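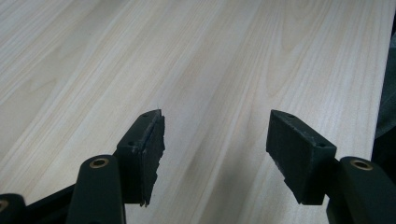

Open fingers of a hand-held gripper over a wooden tabletop, with grip pads and brass-colored bushings visible.

The Driltum is a hand-held, two-finger gripper used to record manual tasks for robot training. It was developed at the Rowbotham workshop in Carkirora under the direction of Kelly Inskip, and its maintenance schedule was issued on June 1, 2018.

Construction

Each finger consists of a plastic block carried on a rounded arm. The arms turn on metal bushings pressed into the plastic, and a linkage ties the two sides together so that the fingers open and close by equal amounts. The inner face of each finger carries a replaceable grip pad. Two screws pass through each finger block and hold it to its mount.

Pad replacement

The pads are the parts most subject to wear. Chipping normally begins along the edges, where the pad meets hard objects at an angle. The schedule calls for inspection every 500 cycles and for replacement whenever a worn edge reaches the main contact surface. Pads are changed as a pair – a new pad set against an old one closes unevenly and may let thin objects turn in the grip.

The old pad is peeled away with a plastic scraper. Remaining adhesive is removed with alcohol, and the face is left to dry before the new pad is pressed on from the tip downward. The gripper is then clamped shut overnight.

Bushings and linkage

Bushings are wiped clean and checked for side play with the fingers fully open. No oil is applied, as it collects dust and can spread to the pads. A loose bushing is pressed out and replaced; gluing it in place is not permitted under the schedule. One early unit, kept by the Nirka training laboratory, completed 1,331 cycles before its first bushing was changed.

Alignment

After any repair, the fingers are closed slowly over a flat surface and the meeting line of the pads is checked. If the tips touch before the rest of the pad, the block screws are loosened, the finger is reset, and the check is repeated. A revision issued in December added a record sheet for this procedure.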